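May, nearly midnight

Right, kettle's on, feet are up, and I want to get this down before I forget the order it all came in.

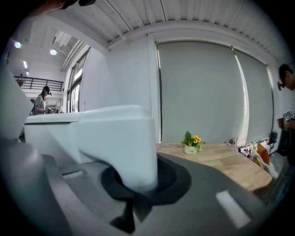 So the meteorite talk was tonight! I'd been looking forward to it for weeks, and I very nearly missed the start because the bus from Brelovwood went the long way round by the reservoir. I crept in at the back just as Tarek El Sherbiny was getting his slides going. He's spent most of his working life on stony meteorites, cutting them thin enough to shine light through, and he talks fast — I filled nine pages of the notebook and can read maybe half of them.

The bit I liked best was the Nostance fall. I'd heard the name but never the story. A farmer called Ó Conaill heard a bang while he was seeing to his ewes, thought it was the quarry, and found a black stone in the turnips the next morning. He kept it on a windowsill for five years! Then his niece took it to a school fair and a geology student there went very quiet and asked if she could borrow the telephone. It weighs 1,229 grams, or did before they started sawing bits off it.

He passed round a slice in a little plastic case. I held it right up to my nose. It's full of tiny round beads, chondrules (I checked the spelling with the woman next to me, who wasn't sure either), and those beads were drops of melted rock floating about before there was an Earth to stand on. Older than every hill I've ever puffed my way up. I passed it on a bit reluctantly, I must say.

Somebody asked whether they're hot when they land and he said people always think so, but the inside has been in the cold of space for ages and the fall is over too quickly to warm it through. I'd have bet money on hot. Must tell Dad, he'll argue.

Then a long stretch about isotopes where I lost the thread and started thinking about whether I'd left the bathroom window open. (I had. Wet towel.)

The other news is that the club is going to put up a fireball camera, one of those that watches the whole sky all night. It's to be part of the Telance network, and we need £800 for the housing and the mount. I said I'd help with the cake stall and then remembered I can't bake, so it'll be flapjacks again. I do like the idea of it though, sitting up there in the drizzle, waiting for the next stone. If two or three stations catch the same streak you can work out which field to go and walk.

I bought his booklet on the way out and had a look at the first chapter on the bus, until the man in front started snoring and I got the giggles.

Shower of some sort due later in the week if the cloud clears. Find the good flask. Ring Dad. Return the drill.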